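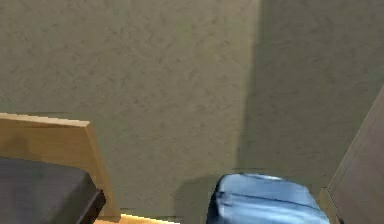

April 2, 2026
By Juwita Chin, product team, Clanside

Home Products Docs Releases Support Contact

Belley 2: room-scale planning and perception testing for home robots

If you have ever tried to get a mobile robot across a bedroom without it nudging the furniture, you already know most of what we would like to say on this page. Bedrooms are hard. They are full of soft things with no clear outline, low things that sit right where a base wants to turn, and big flat panels that look the same from three different angles. Belley is the software we built so that you can work through all of that in simulation, on an ordinary workstation, before you ever carry a robot up somebody's stairs.

Belley is a planning and perception workbench. You load a furnished room, drop in your robot model, point its cameras wherever your real ones would point, and let your own stack drive. Belley renders what the cameras would see, keeps track of what is truly there, and shows you where the two stories part ways. It does not replace your planner or your detector. It sits around them, asks them awkward questions, and writes down the answers.

What comes with it

The base license includes the scene server, the camera renderer, the trace viewer and our Illés planner, which you are welcome to use, ignore, or treat as a baseline to beat. It also includes the Hitusberg room library, which now stands at 831 furnished rooms. Hanyu Shen has looked after Hitusberg since the first release, and she is stubborn in the best way about keeping the rooms lived-in. Blankets are laid a little crooked. Cushions end up on the floor. Things get left on beds that don't belong on beds. We used to tidy the scenes up before shipping them and our early customers asked us, quite firmly, to stop.

Every room carries a full set of ground truth: object poses, surface labels, a walkable-floor map and contact geometry. You can query any of it from Python or C++ while the simulation is running, or export the lot at the end of an episode and go through it with your own tools.

Looking down

A lot of robots for the home carry a camera that looks steeply down at the floor, and a lot of perception models do their worst work there. You get a wide stretch of floor with hardly anything on it to hold on to, and then a shadow with a soft edge lying across half of it. A segmentation model trained mostly on eye-level pictures will happily call the edge of that shadow a step, or a rug, or the start of a wall. The planner believes it, the robot stops, and you spend an afternoon looking for a bug in the wrong place.

Belley has a tool for this that we call the shadow sweep. It holds the room and the camera still and moves the light, then reports every patch of floor where your free-space estimate changed although the floor itself did not. Sakda Prasertsri wrote the first version over a long weekend for his own use, and it has become the thing people mention most when they write to us.

The same view is good for gap checks. Say there is a soft blue cushion or bag on the floor with furniture on either side of it. Can the base get through on the wider side? Would it brush the fabric? Soft objects are given two outlines in Belley, one for the shape as it rests and one for how far it could give if touched, and you can tell the planner to respect either. We suggest starting with the first and loosening up later, once you trust your controller.

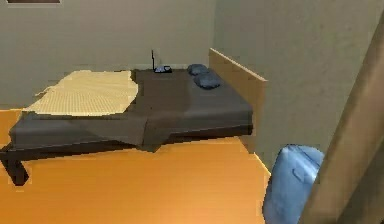

Beds deserve a few words of their own, as they cause more support mail than every other piece of furniture put together. To a planner a bed is a big box. To a perception model it is a mattress, a sheet, a blanket with a ragged outline, some pillows half hidden behind each other, and a fold of cloth hanging over the side that may or may not be part of the obstacle. Belley lets you decide how those layers are grouped. For navigation you will probably want the whole bed as one solid body with the hanging cloth added as a thin keep-out strip. For picking something up off the mattress you will want every layer separate, and you will want to know which surface the object is resting on.

The layer editor handles both. You set up the grouping once, give it a name, and switch between groupings as your task changes, in the middle of an episode if need be. Illés replans on the switch without dropping the current motion, and if you bring your own planner there is a short callback to implement. The docs have a worked version of it that most people get running in an afternoon.

Partial views

We are a little proud of this part. Cameras in small rooms almost never see a whole object, and detectors tend to be either overconfident or silent when all they get is a corner. For each view Belley tells you how much of every object is in sight, how much is hidden by something else, and how much is simply outside the picture. You can then plot your detector's confidence against those numbers. Hidayah Santoso, who handles perception support, likes to have new customers run that plot before anything else, and I have yet to see one that did not lead to a good long conversation.

About the rendering

Belley's default renderer is built for speed. Edges can come out stepped, textures are on the simple side, and fine cloth will look coarse up close. That is a choice we made so you can run many rooms at once on one graphics card, and for planning work and most closed-loop testing it does the job nicely. When you need cleaner pictures you can replay any saved episode through the high-detail renderer – same poses, same lights, same camera path – and only pay the extra time for the episodes you care about.

What you will need

A Linux workstation with a recent graphics card and a fair amount of disk space for the room library. Windows works for the trace viewer but we don't support it for the scene server yet. Robots come in as URDF, and there is a bridge for ROS 2 in the box. If your robot has an odd base or an arm with unusual joints, send us the model and Prasetyo Ismail will have a look at it with you. He enjoys the odd ones.

Licensing

A single-seat license is $2,969 a year, with the full Hitusberg library, all updates and support by email. Each license can be active on two machines, so you can keep one at your desk and one in the lab. University groups should write to us before ordering, as we have a separate arrangement for teaching. Customers who bought Belley after last October move to version 2 at no charge; just sign in and the new installer will be waiting in your downloads.

If you would like to try it first, ask for the evaluation build. It has a smaller set of rooms but nothing in the tools is switched off, and your saved episodes and groupings will carry over if you decide to stay. Tell us a bit about your robot and the rooms it has to work in when you write, and we will pick out scenes that are likely to give it trouble.

Back to top Products Docs Contact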